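Home | Stories | Serials | Submit | About Rewi | Log in

The Long Way to Pisville

My aunt left me her house in Pisville, and along with the house she left me a feud with the woman next door. I didn't know about the feud until I'd been there two nights. I thought I was just getting a porch and a leaky roof!

Pisville, if you've never been (and why would you), is one street that climbs a hill and then seems to lose interest. There's a feed store, a church, a place that sells bait and birthday cards, and the old Clorkance plant down by the river where they used to make buttons. My aunt worked there for 25 years. She had jars of buttons in every room, even the bathroom, and I spent my first evening on the floor with one of them tipped out in my lap like I was six again.
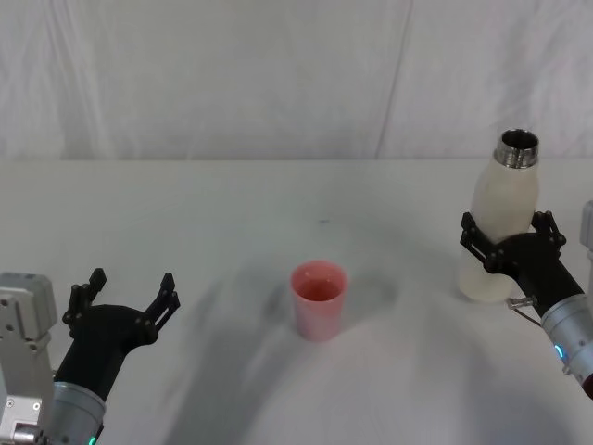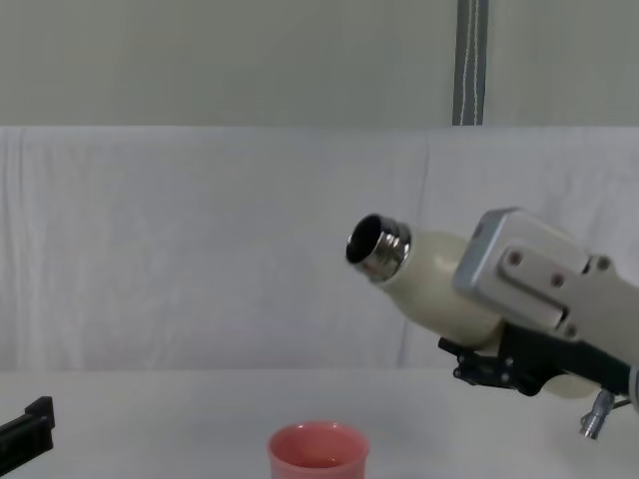 Anyway, the feud. On my second morning I went out to look at the fence, and there was a pie sitting on the post. Peach, still in the dish, foil over the top. I thought, well, isn't that friendly, and I took it in and had two slices for breakfast standing up at the sink. It was a very good pie. Then around noon the woman next door came out to get her mail, looked at the bare post, looked at me on the porch with a fork in my hand (I'd gone back for more) and said, "So you've accepted."

"Accepted what?" I said.

She went inside and I heard the bolt go across.

I asked at the bait place. The man behind the counter put down his sandwich and got this look on him like I'd told him I was sick. He said my aunt had left a pie on that post every summer since before he was married, and the woman next door had left one every winter, and in all that time neither of them had ever taken the other one's pie in. They let them sit there. Birds got them, raccoons got them, one year somebody's dog got the whole dish and carried it clear down to the river.

"But what was it about?" I said.

He said some people thought it was a man and some people thought it was the Clorkance softball team. His own mother had always held it was about a borrowed coat. Then he sold me a birthday card I didn't need.

So I went home and did what I should have done the first day and opened my aunt's desk. It was mostly seed packets and bills, and a bus ticket to Cundura, one way, never punched. Under that was a notebook with a rubber band that broke as soon as I touched it. I was hoping for a diary, I'll admit it. What I got was crust. Page after page of crust! More lard, less lard, vinegar, no vinegar, "too short," "like a shingle," "hers was higher again." She'd numbered them and the last one was 898, and I sat there a good while trying to figure out how that fit with one pie a summer, and of course it didn't. She'd been baking all year long to get ready. All those pies, and she was such a skinny thing. I don't know who ate them.

On the inside of the back cover she had written, in pencil, "Ask her about the coat." It was underlined hard enough to go through.

I can't bake. I want that understood. I once ruined toast at a wedding. But it was getting on toward evening and I had an empty pie dish that didn't belong to me, so I picked a page near the end, one where she hadn't said anything mean about herself, and I followed it as close as I could. What came out of the oven was brown on one side and leaned. I put apples in it because apples were what I had.

I didn't put it on the post. I carried it around by the road, up her steps, and I knocked, and I stood there so long that my arms started to shake.

The bolt went back. She looked at the pie first. She looked at it for quite some time, and she pressed the edge with one finger, and a piece fell off onto the mat.

"That's her crust," she said. "That's her crust all right, only you've killed it."

"Can I ask you about the coat?" I said.

She had her hand on the door and I really thought she'd shut it. There was a radio going somewhere in the back of the house, and a smell of floor wax.

"It was green," she said. "You'd better come in and sit."

COMMENTS (4)

buttonjar: I would read a whole book of this. WHO ATE THE PIES

hilltop_reader: My grandmother and her sister did this with tomatoes. Went on till one of them moved. Loved the bait shop man.

pageturner_k: Is there a part two? I need to know about the bus ticket to Cundura and I need to know about the coat.

lardnotbutter: Vinegar in the crust is correct, the aunt was right to keep trying it. Nice story.

Contact Rewi | Copyright Rewi Stories, all rights stay with the authors | Back to top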